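Sonum opens orders for the Onura gripper kit

Clanitz, May. Sonum today opens orders for Onura, a small gripper kit for schools and repair shops. The kit has 70 parts and comes with a printed guide of 40 pages.
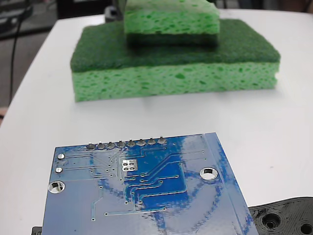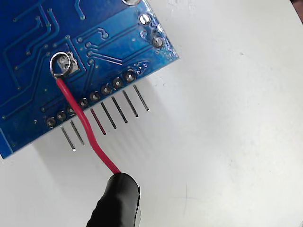
Bench work with a blue circuit board on a white table. Photos: Sonum

"We wish that the user can solder, open and repair everything by himself," says Noémie Ross, product manager of Sonum. "For this reason we did not put glue in any joint."

The kit costs 73 euros. Repair shops can ask for spare boards separately.

Press contact: Yusri Raju, Sonum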